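4. Practice a chore in the simulator

Before the Zamimico arm works in your real garden, please let it practice in the simulated one. The exercise is to collect decorated eggs with a basket.

1. Open Ogilvie and choose the task "Garden, eggs."
2. Set the number of trials to 20.
3. Press Start and keep the wrist view open.

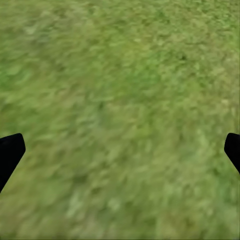
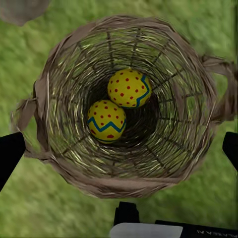

Basket on the grass, with two eggs inside

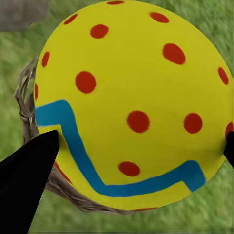
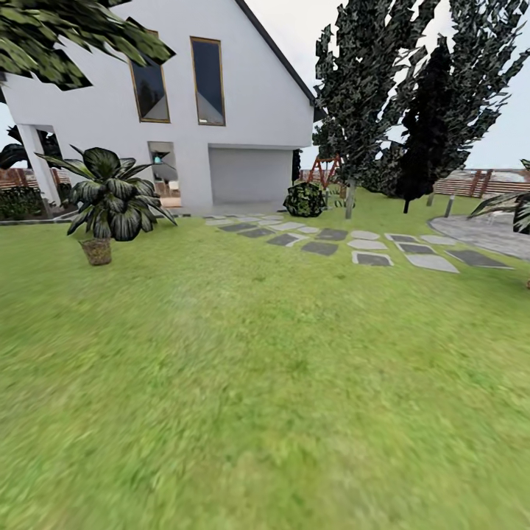

The simulated garden, with the house and the lawn

4. When the trials are finished, read the score. We advise 18 or more before you continue to section 5.

Note: A good score does not mean the arm can do the chore alone at home. Real grass is uneven, and real eggs can break.

Caution: Stay near the stop button during the first 7 real trials.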